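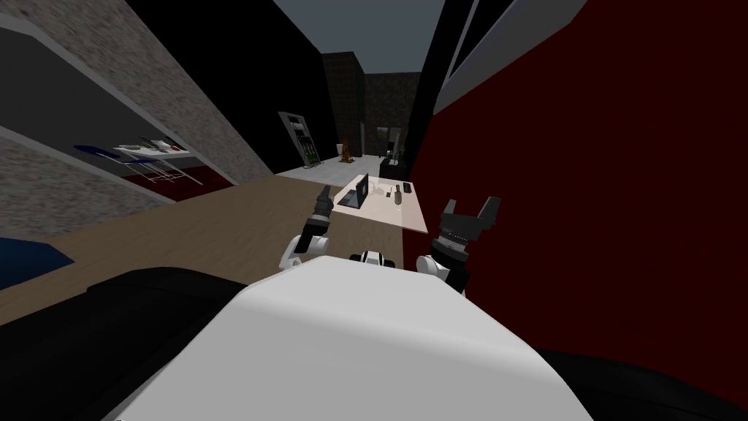 Fig. 1. Head view in the simulator, table task, laptop open.

Handout 4: From camera views to a grasp plan

In this session we work on the Bodeo table task in Flelletach. You need the planner (Cladudus) and the scene files from the Shboul folder. Check that both load before you start.

The head view is used for choosing which arm to move. It gives a wide view of the table, but the body and arms fill part of it and the angle is steep. Treat any position you read from it as rough until the planner has checked it against the depth data.

Run the scene with seed 143 so that we can compare results. The planner writes two files, a list of objects and a list of candidate grasps. Read the object list first. Clear objects such as glass often get poor depth, and a bad entry there will spoil every grasp below it.

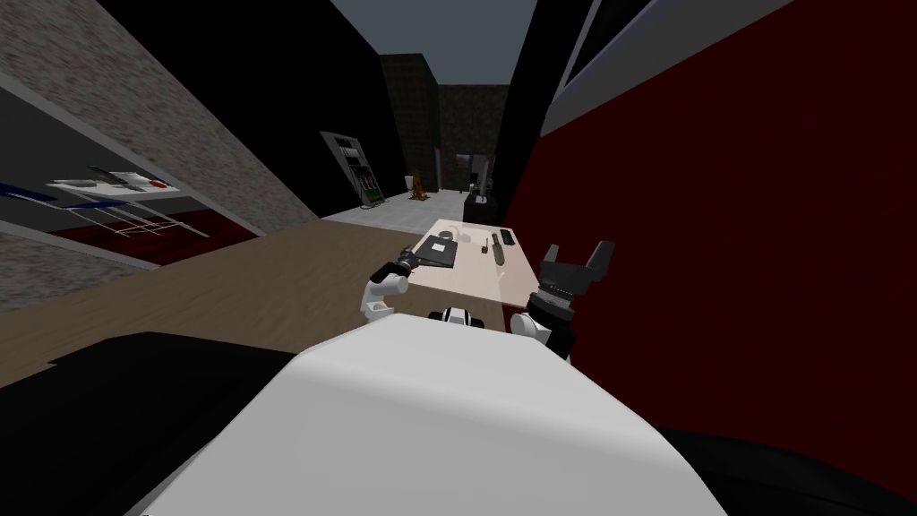
Fig. 2. Head view, laptop closed, left gripper over its edge.

Keep the laptop's lid state as its own variable. A closed lid changes the collision shape, and a plan made for one state should not be reused for the other.

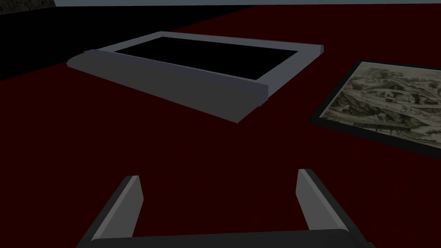
For the last part of the approach, switch to the gripper camera. Plan in the gripper's own coordinates and keep the steps small – roughly 2 cm is enough. Stop and replan if the target moves out of view.

To hand in: both planner files, your settings, and a short note on one grasp that was rejected and why.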